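About Stekis

We write the house rules for robots that handle parcels. Someone has to decide how a robot should pick up a floppy bag, where it should set it down, and what it does when the bag slides away, and we love being the people who get to work that out!

Stekis was started by Châu Đinh and Ottmar Lenz, who met while arguing over a checklist at a sorting depot (Ottmar wanted it longer, Châu wanted it gone, and they ended up with one page). There are 11 of us now. Some came from the warehouse floor, some from machine safety, and Itzel Cervantes came from teaching high school shop, so our handbooks have very clear headings.

What we do

Our main work is the Clodeck handbook, a set of 58 rules for stations where a robot handles one parcel at a time. It covers reach, grip force, stopping, restarting, labels, lighting and cleaning. Each rule fits on a card and has a test that a shift lead can run without a laptop. The current edition came out in August 2024, and it's our favorite so far – the section on soft packaging was rewritten from start to finish.

We also visit sites. Mervin Sandhu leads those visits and usually spends the first morning just watching and taking notes. He'll tell you when a rule of ours is wrong, too. Rule 31 has been changed four times because of him, and we're pretty sure he isn't done.

How we think about good practice

Soft mailers are where we learn the most. Boxes hold their shape, but a bag folds and slumps, and a rule that sounds fine on paper can fall apart on the first crumpled one. We ask that every instruction a station depends on be posted right where the parcel is handled, like the strip on the black pillar that says to place the waybill facing up, directly behind the platform with the gray mailer on it. We're big fans of that! A person stepping in mid-shift can read it from the work position, and whoever audits the station has the rule and the parcel in one view.

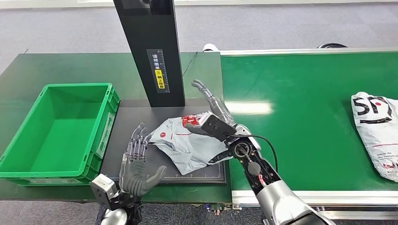 Who we work with

Distgate was the first company to put the whole handbook to use, and their crews still send us notes in the margins. Nghĩa Đinh reads every one and answers them, including the rude ones. If you run a station and have a rule that works well for you, please send it over – we'd be thrilled to see it.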